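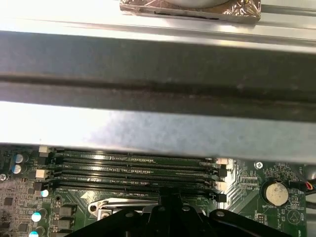 4.2 Changes to the Technicians' Work

The Zodow cell was installed on the desktop line at the Pisharody refurbishing site in January. Before installation, one technician carried each computer through the whole sequence: opening the chassis, checking the memory, testing the coin-cell battery, and closing the case. After installation, the sequence was split. The arm handles work on the motherboard, and the technician prepares the chassis and decides what to do with units the arm rejects.

Figure 2. Gripper over the motherboard of an open chassis, with the memory slots and coin-cell battery within the working area. Metal bars cross the open side of the case.

Access is the main limit on what can be handed over. In the chassis type of Figure 2, the bars partly cover the interior, and the top memory slot is partly in shadow. The approach path must therefore be taught separately for each chassis type. At the time of the study, 14 types had been taught. All others went to the manual bench, where the work was unchanged.

We logged 2000 units over the study period and interviewed the technicians on both shifts. Two effects were reported by most of them. First, repetitive hand work decreased, and complaints of sore fingertips became less common. Second, the remaining work became less even. A technician at the cell may wait through several routine units and then receive a run of rejects, each with a different fault. Several described this as more tiring than the earlier routine, although the number of units handled by hand was lower.

Training also changed. New staff had previously learned board layouts by handling up to 200 units under supervision. With the cell in use, they see mostly rejects, and senior technicians judged that they recognize a normal board less reliably. Line lead Annapurna Achari responded by assigning new staff to the manual bench every Saturday. The effect of this measure was not evaluated. Section 4.3 compares the reject categories with those recorded at the Drallov site, where technicians rotate between the bench and the cell within a shift.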